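Slide 4, local news quiz bit

Right, so before the break I promised you the odd bits of the week, and I've got six of them but we'll only get through two if Dumisani keeps heckling. Start with the Pritthorpe by-election: 405 votes to 384, so 21 in it, and both sides asked for a recount! (Pause for groans from the Elstead lot.)

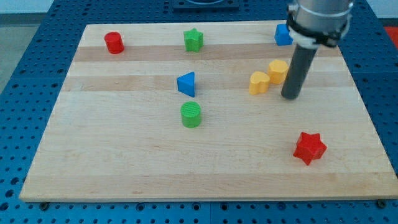

Coloured blocks on a wooden board.

Then go to the anniversary. I always get the year wrong, so READ THE CARD. The Prerness ferry stopped running in June, and Cherry Mae Catacutan wrote that lovely column on it – read the last paragraph out, slowly, don't do the voice.

If time's short skip Macedo and go straight to the weather row. Questions after, mic's on the left.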